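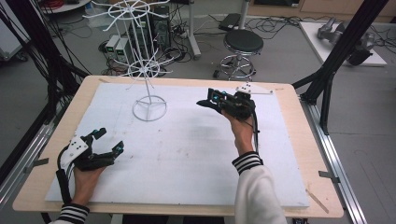 Corey McKinnon wrote to me that satellite texting is a toy, and that anyone in Eltstead who wants a signal should keep asking for another mast. I love a good argument, so let me take the other side!

Last updated: 01/04/2024

I spent most of June walking the back roads past Haugen with an ordinary phone and a trial plan from Urico, and I came home a believer. The messages are slow (you stand there, you wait, you swat flies) but they go through in places where I've had no bars my whole adult life. I sent 381 of them, and 19 failed, mostly under thick trees.

Corey is right that it won't carry a video call. Fine! A farmer with a stuck truck wants to send one line to her brother, and she wants to send it from the ditch. A new mast on the ridge would be great too, but it would reach the valley and stop there, and the roads I walked are on the far side.

What I'd like now is for carriers to put this in the basic plan, no extra fee, no special handset. There are some 3,000 of us out here, we pay the same bill as people in town, and I can't wait to see every phone in the county get it.

14 comments | 19 shares

We use cookies to improve your visit. Accept | Manage settings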